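Section 4: Recording your examples in the simulator

By now you should have Clurier installed and talking to your hand controllers. If the little status light in the corner of the window is still gray, go back to Section 3 and sort that out first, because nothing in this section will work without it.

I wrote this part for new people on the Iturra kitchen set, and I've been through it with enough of you at the next desk that I know where everybody gets stuck. It's mostly steps 5 and 8. Take those slowly.

What you need before you start

- The Clurier build from Aug 2, 2021 or anything newer. Older builds save the gripper channel upside down (open reads as closed), and I've had to throw out a whole afternoon of Italo's work over that. Sorry again, Italo!
- Both hand controllers, charged.
- The task sheet for your batch. Ask Lai-ching Sin if you don't have one.
- Free disk space. A batch of 220 episodes eats more than you'd think.

Starting a session

1. Open Clurier and pick your batch name from the drop-down. Don't type a new one. If yours isn't in the list, it hasn't been set up, and Lai-ching can add it in a minute.

2. Choose the room. Each batch is tied to one set of rooms, and the task sheet tells you which. Leststead rooms are the small ones with a single counter, Evdale rooms are bigger and have an island.

3. Press Load and wait. The first load of the day is slow - mine takes long enough to go and get coffee - and the window may go white for a bit. Leave it alone. Clicking around in there is the fastest way I know to crash it.

4. When the room comes up, hold both controllers out in front of you at chest height and press Align. The arms will jump to match your hands.

CAUTION: Stay clear of your desk when you press Align. The sim arms can't hurt anything, but you can, and I have the dented monitor to prove it.

5. Read the instruction line at the bottom of the window out loud. I know, I know. But the instruction gets stored with the episode, and if you do a different task from the one written there, you've just taught the model something wrong. Reading it out loud catches this nearly every time.

Recording an episode

6. Press Record. You'll hear one beep.

7. Do the task at an ordinary pace. You don't have to be graceful. Small corrections are welcome, and if you miss a grasp and then get it on the second try, keep going! Those recoveries are some of the most useful stuff we collect.

8. Open the gripper all the way after you put something down, pull back, and hold still until you hear two beeps. This is the one everybody forgets. If you stop recording while your hand is still moving, the policy never learns what finished looks like and it'll hover over the plate forever. Þórarinn Hedegaard trained on a batch like that once and we all got to watch.

9. Mark the episode Good, Bad or Unsure. Use Bad if you dropped something on the floor and couldn't get it back, or if an object went through the counter. Use Unsure as much as you like. Ingeborg Voß goes through the Unsure pile and she'd much prefer a fat pile to a pile of wrong Goods.

10. Press Next. The objects get shuffled and the robot gets a new starting pose.

NOTE: The shuffle sometimes puts an object where you can't reach it. Press Skip. Skips don't count against you and they don't get saved.

About those starting poses

The head view is the one the model learns from, so it's the one you should be driving from, even when it feels awkward. 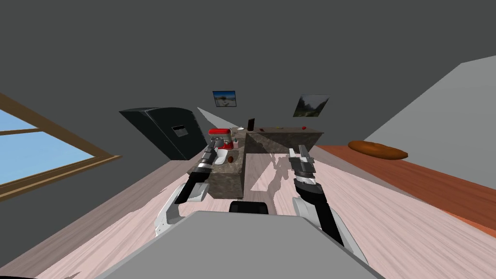
Starting poses are random on purpose, and that goes for the head angle too. I get asked about once a week whether a leaning view is a bug, and it's fine. Before you move, find your landmarks: with the island straight ahead of you, a red mixer on its left end and a big black fridge off to the left, you've got plenty to steer by, however steeply the floor slopes. Then check your hands. A gripper standing open in front of the counter is an okay place to start from, but lift it before you go forward or you'll run it into the granite. Give yourself a couple of seconds for this before you press Record, and your first reach will be a lot cleaner.

If the view makes you queasy, stop. Take the break. Pierina Fiore does short runs of 19 episodes and then walks around the block, and her batches are some of the cleanest we have.

Saving and sending

11. Press Close Session when you're done. Don't just shut the window - the last episode is only written to disk when the session closes.

12. Look at the summary. If it shows error 237, your timestamps slipped. Keep the batch, write the error number in the notes box, and send it anyway. We have a script that fixes most of those.

13. Press Send. Uploads go faster in the evening, and you can leave one running overnight as long as the machine doesn't go to sleep.

The target for this round is 3000 good episodes across all the rooms, and the running total is on the Clurier start page. It updates after each upload has been checked, so don't worry if yours doesn't show up right away.

Section 5 covers replaying old episodes and fixing labels.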